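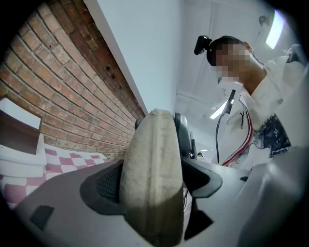

Progress report to the Treria fund, second quarter of the Caldeira bench project

Hi all,

Okay, where to start. The short version is that the handheld gripper is back in daily use, the finger pads are finally on a proper replacement routine, and I've spent less than I asked for on parts and more than I asked for on my own patience. The long version follows, and I'll try to keep it in some kind of order.

Pads first, because they ate most of the quarter. You'll remember from my last report that the grip was getting unreliable and I blamed the jaw motor. Wrong! I took the drive side apart over a Saturday, cleaned it, put it back together, and got exactly the same slipping as before. Then I swapped one fabric-covered pad for a new one and the slipping mostly went away. So that was a whole day spent servicing a perfectly healthy motor, and I've written it up in the log so the next person checks the pads before reaching for a screwdriver.

The covers get scuffed and stained long before they tear, and for months I treated that as cosmetic. It isn't, at least on smooth objects. The worn fabric gets slick near the tip, and the tip is where we do nearly all of our pinching. I ran the same pick on old and new covers, 57 tries each, using the plastic cups from the Gillo set. The old cover dropped 17 of them. The new one dropped 2, and I'm fairly sure one of those was me being clumsy with the handle.

From that I've set a limit of 400 grasps per cover, and we keep a tally on a card taped inside the tool case. It's a conservative number and I may well raise it once I've seen a few more covers through to the end. Changing one takes a few minutes: power off, open the jaw all the way, peel the old cover down from the tip, wipe the pad, and work the new one on from the top. Don't stretch it sideways, or it bunches at the base and the jaw won't close square. (Ask me how I know.)

Next up, the camera on the tool. The mount had been working itself loose, a tiny bit every session, and by the end of the day the fingers sat visibly lower in the image than they did in the morning. I refitted the mount with thread lock and drew an alignment line on the bracket with a paint pen – very low tech, works great. We check the line at the start of each session and again after lunch. It's held so far. I'd still like a proper keyed mount, and the people at Foner have a drawing from me and have promised a quote.

Cables are the part I'm least happy with. We've had one connector go intermittent and I can't reproduce the fault on the bench, so all I've done is replace the lead and put the old one in a bag marked "suspect." If it comes back with the new lead on, the trouble is in the socket and the housing has to come apart. I've set aside a day for that, just in case.

The housing itself is fine. I vacuum the mesh grille once a week now, and it collects more lint than I'd have guessed – I suspect our tablecloths.

On money: the pad material came in under budget, mainly from buying it by the roll and cutting our own. I'd like to move what's left over to the keyed mount if that's all right with you. The thread lock, paint pen and spare lead were small enough that I put them under consumables.

Still to do next quarter:

Get the Foner quote and order the mount.
Finish the cover-change sheet. The text is done but it needs a drawing of the base fold.
Repeat the cup test on covers pulled at the limit, to see if the limit makes any sense.
Decide whether to keep a second tool built up as a spare. I lean yes, but it would need its own calibration and I haven't costed the time.

The one thing I need from you is a yes or no on moving the leftover pad money, ideally before the end of July, when the Foner people close for their break.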